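Threads > Robots > Lunch counter diary

1 September 2024. OK, a few people asked what I do all day now that I've moved over to the Plavus project, so I'm going to do a thread. Short answer: I move snacks. Long answer follows, get a drink.

We're teaching a pair of arms to put together a lunch tray. Someone asks for a chocolate bar and a soda, the arms find them and set them on the tray. You could script it, sure, but then you'd be rewriting the script every time somebody nudges the cookies. So we collect examples and train on those.

An example is one full try at one request, with me driving the arms by hand. The cameras and the joints get saved together the whole way through. When I finish, I mark it good or bad and type a line about what I did. Then I mess up the table and go again.

The goal for this round is 900 good ones. We started in August and I was so sure it would be quick! A clean one takes me 25 seconds. I did the math on that, told everybody at lunch, and forgot to include resetting the table, which takes longer than the try does.

I look at the side camera while I drive, but the learner gets the wrist cameras too, and those are a whole different world. Everything is close up and the fingers are always in your way.

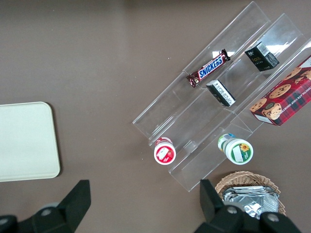 Wrist cam, fingers open. Hello, Snickers.

The clear stand is my nemesis. Depth on see-through plastic is a mess, and the edges pick up bright lines and glare from the ceiling lights. I lobbied to swap it for a nice solid one. I lost, and fair enough, because stores are full of clear plastic and the arms are going to have to deal.

So what we do is vary it. The stand gets turned, things on it swap lanes, some get tipped over. I'd rather have a bunch of ugly layouts than a huge pile of tries where the candy bar is always lying in the same spot. A model trained on the second kind will reach for that spot even when there's nothing there. I have watched it do this. It looks so confident.

The candy bar is a nice pick, by the way. It's got a shape you can squeeze and the crimped ends don't matter if you come in on the middle. Small boxes are fine too, as long as you line the fingers up with the flat sides. Foil I dislike. It's shiny and wrinkly, so it looks different to the camera every time you bump it.

Somebody asked how I decide on good or bad. My rules, taped to the desk:
- right item on the tray
- nothing else knocked off its shelf
- one regrasp is OK, more than that and it's bad
- no long pauses while I think
The last one is the one I break the most.

Pauses are sneaky. If I stop above the stand for three seconds trying to remember which item I'm supposed to grab, the learner sees an arm hanging in the air with no reason and figures hanging in the air is part of the job. We had an early model that hovered. Just hovered! It had learned that from me.

So now I read the request out loud first, look at the table, pick my path, and only then start recording. It feels silly talking to an empty corner of the shop but my bad count dropped the same day.

I had to throw out 37 in one go last month because I'd bumped a side camera with my elbow and didn't catch it until the afternoon. The tries themselves were lovely. I may have said a word. There's tape on the camera mount now, and I check the view against a saved still before every session.

Can you keep the bad ones? Yes, we keep them, with the label on. Edanico (our recording and labeling tool, it's in-house, please don't ask me for a link) puts them in a separate folder. They're handy later for teaching a checker to spot when things are going wrong. They don't go in with the good stuff.

Baskets! Baskets are the fun part. You can't see much of what's inside from the side, so you come down from above and lean on the wrist view for the last bit. Then the rim wants to catch a finger on the way out.
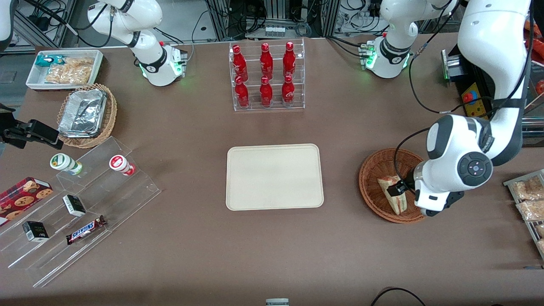 Left arm in the basket with a sandwich (or bun, the jury's out).

Wrapped soft things are hard to do well. Squeeze like you would on a box and you flatten lunch. Go too light and the plastic slides. I try to close slowly, lift a tiny bit, see if it's coming along, then go up for real. That tiny lift is in all my good ones now, and I'm hoping the model picks up the habit.

The Coke bottles at the back, standing in two rows, are their own chapter. Taking from the front row is okay. Taking from the upper row means going over the front row without clipping a cap, and you do NOT want the first bottle to start a bowling situation. I do those tries first thing, while I'm fresh.

Two arms sounds like twice the speed and it sure isn't. Most requests only need one, and you go with whichever is closer. The other should stay parked and out of the way. I used to let it drift a little because my hand was resting on the controller, and guess what the learner thought about that. Park your spare arm, people.

We also do wording. The same try can be "get me a Snickers" or "put the candy bar on the tray" or "chocolate please." I write five versions of each request and Edanico picks one when the try gets loaded for training. I ran out of ways to say crackers pretty early on.

There's a second table over at Dranside with a different driver, and our data gets mixed. That was weird at first! They come in from the side, I come in from the top. We had a long call about whether to agree on one style. We settled on agreeing about the parts that matter (parked arm, no pauses, finish with the fingers clear of the tray) and leaving the rest alone.

Small tip if you're starting your own collection: train something early. Don't wait for the full pile. We trained on a skimpy first batch and it was terrible, and the way it was terrible told me what to record next. It wouldn't go near the cracker bags at all, so guess what I did the following week.

Other small tip: eat before your session. I mean it. I moved chocolate around for a full morning on nothing but coffee and it was torture.

Next up is Shim, which is our name for the reset routine. The idea is that the arms put the items back themselves between tries so I don't have to stand up so much. It sort of works with boxes. I'll post again when it can handle a bottle. Back to the candy bar for me.

Comments

tapeandzipties: The hovering thing! We had one that wiggled before every grasp and it took me a week to admit it was my wiggle.

mossyporch: do the snacks get eaten at the end or is that a crime

(author) mossyporch: The ones on the table are off limits, they've been squeezed a lot. There is a separate drawer.

bluebin_ops: How do you pick the layouts, by hand or from a list? We went random and ended up with a lot of layouts you couldn't reach.

(author) bluebin_ops: A list for where the stand and tray go, by hand for the items. I skip anything the arms can't get to and write down that I skipped it.

quietlathe: Following for the bottle update.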